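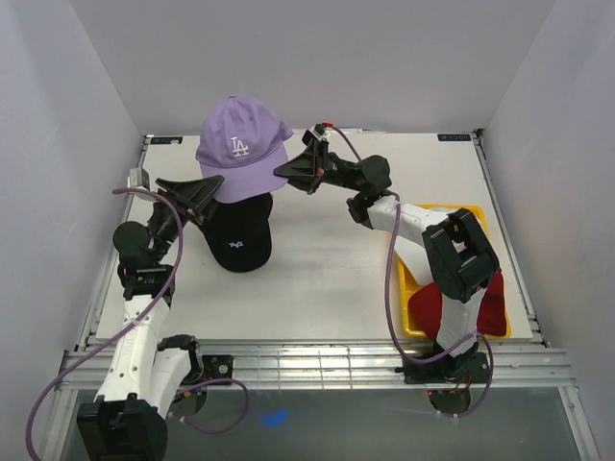
Plillura is a bimanual imitation learning method for handling deformable headwear, developed under the Wulen project. It trains a single policy to control two table-mounted arms, which separate, orient and transfer soft caps. The method is usually discussed with the Oyelaran benchmark, on which it was first evaluated.

Background

Caps are awkward objects for parallel-jaw grippers. The brim is stiff while the crown folds under light pressure, so the pose of one part does not fix the shape of the other. Stacked caps add a further problem: a grasp on the upper crown can catch the fabric beneath it. Earlier work at Wulen treated each arm as a separate controller, and the two often pulled against each other.

Method

The policy takes colour images and joint positions as input and predicts short sequences of motion for both arms. Training used 1438 teleoperated demonstrations, recorded with the Wamisex control software. Each sequence is labelled by phase, and the labels are dropped at run time. Grasp points on the brim and crown are not specified in advance; the policy learns them from the demonstrations.

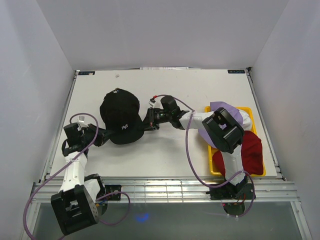 Two-arm workspace with a black cap held in the left gripper and a yellow tray at right.

Evaluation

The Oyelaran protocol consists of 100 trials per policy, divided among four starting arrangements. A trial is scored as a failure if a cap leaves the tabletop or the time limit passes. An ablation trained on 154 demonstrations showed the same grasping behaviour but released caps early more often, particularly when dark fabric lay beneath the gripper.

Limitations

Plillura has no tactile input and cannot detect slip directly. Caps with unusually soft brims fall outside its training data.

See also

Bimanual manipulation
Behavioural cloning
Deformable object handling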